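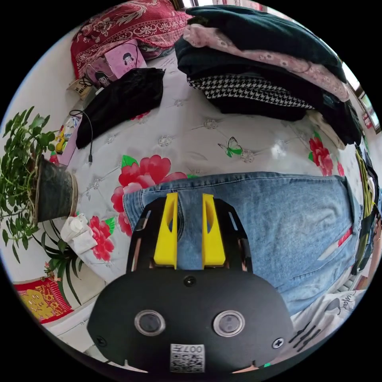 Beet powder before hill repeats – does it do anything?

4 min read

ridgeline_dad
So the running club at Imosmont has gone beet crazy. Everyone shows up Tuesday with pink teeth and a theory. I bought a tub of the Skutard powder, took it for two weeks, and my hill repeats are exactly as slow as they were, only now I'm slow and out forty bucks. Is there a trick to the timing? The tub says "before activity," and so does breakfast.

quadzilla_jr
Timing matters a lot. You want it two to three hours before you start. If you're chugging it in the parking lot you might as well pour it on your shoes.

ridgeline_dad
I was chugging it in the parking lot.

Soledad Zepeda
The other thing to check is mouthwash. Bacteria on your tongue do the first step of turning nitrate into something useful, and the antibacterial kind of mouthwash kills them off. My dentist and my coach are now in a cold war over this.

watts_for_lunch
Also check how much nitrate is in the scoop. The studies I've read mostly use 300 mg or more. Plenty of powders don't list it at all, they just show you a picture of a beet and wish you luck.

ridgeline_dad
Went and looked. Skutard lists "beet root blend." No nitrate number. There is a picture of a beet.

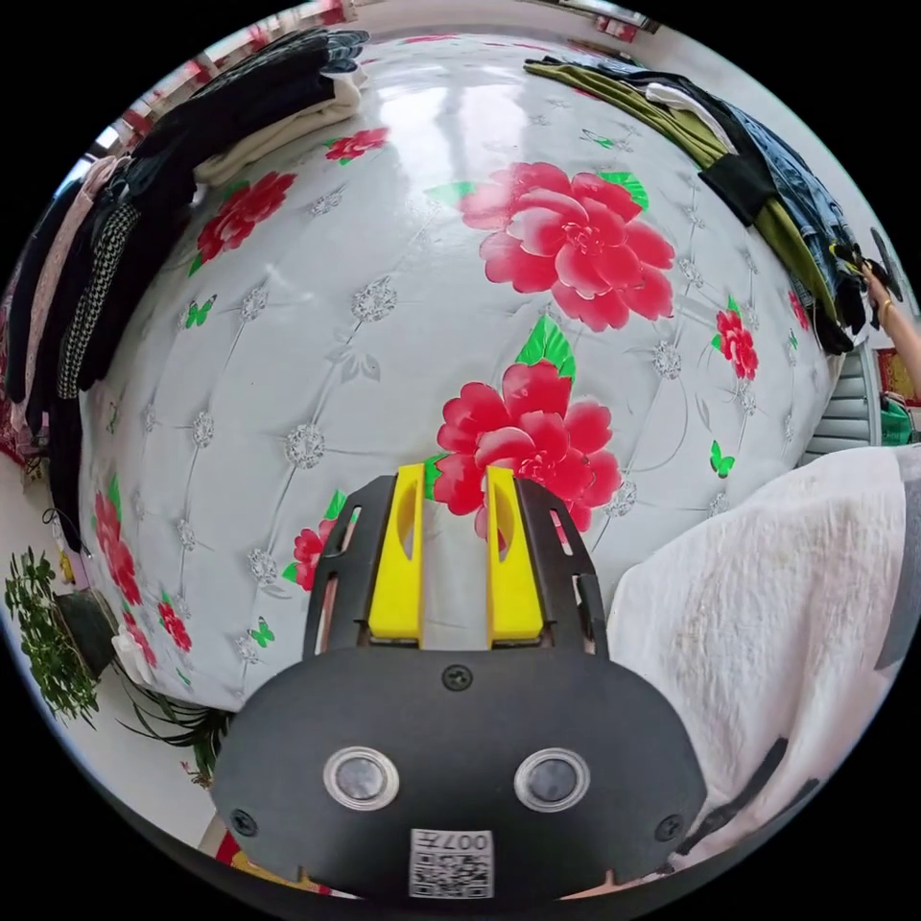 Page 2

quadzilla_jr
Well there you go. Switch to the Brimum shots. I went from 632 to 651 watts peak on the bike in May after one week on them. Same bike, same gym, same bad music.

watts_for_lunch
One guy, one week, 19 watts. My peak moves more than that depending on whether I've had an argument in the car. How many sprints did you do on each day?

quadzilla_jr
One each day. It was a max effort, why would I do it twice

watts_for_lunch
Because then you'd have found out what your normal spread is, and you'd be a sadder and better informed man.

quadzilla_jr
I know what I felt.

Sakda Intarasuk
You both have a point, though I lean toward watts here. The research on beet juice is mixed. Some trials find a small gain, mostly in recreational people, and well-trained riders often get nothing. For a single all-out sprint the case is thinner than for repeated ones. If you want to test it at home, have somebody else mix the drinks so you don't know which is which, and do several sessions of each. My wife mixed mine using black currant cordial as the dummy. I guessed wrong more often than right and went back to coffee.

ridgeline_dad
Doesn't the, uh, bathroom evidence give it away the next morning?

Sakda Intarasuk
It does for some people. I was spared. Write your guess down straight after the session and don't revise it at breakfast.

Soledad Zepeda
I'd still say it helps me on long climbs. I did the Bouazza loop with and without and the back half felt easier with. I fully accept that the day with beets was also the day with a tailwind.

watts_for_lunch
Respect for declaring the tailwind.

quadzilla_jr
So we're all just going to ignore 651

watts_for_lunch
Yes.

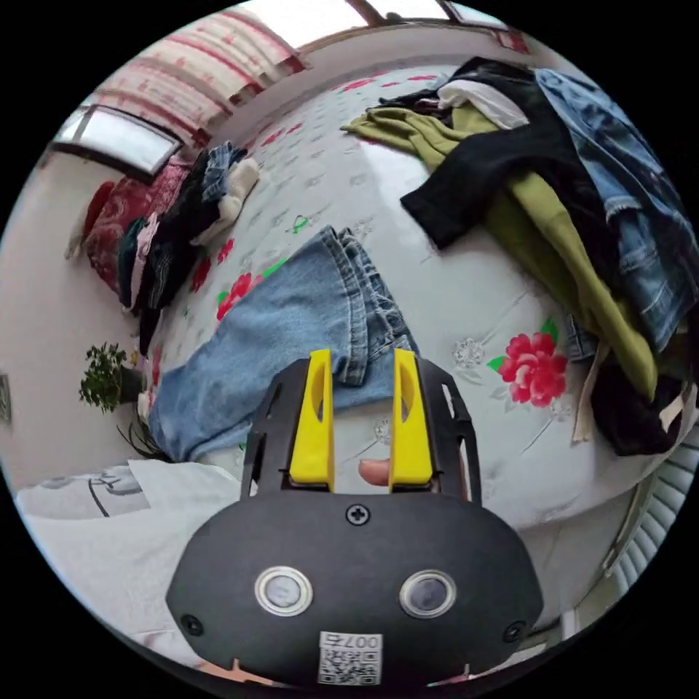

What ridgeline_dad did next (edited into first post)

Several of you messaged to ask. I finished the Skutard tub at the proper time, three hours out, no mouthwash. Repeats were a hair quicker, but it was also cooler and I'd slept. My daughter has agreed to mix blind drinks for me for a dollar a glass – she wanted two. I'll post the numbers when she's done with me. Quadzilla, you're welcome to send a Brimum shot over if you'd like it in the lineup.

quadzilla_jr
They're four bucks each, buy your own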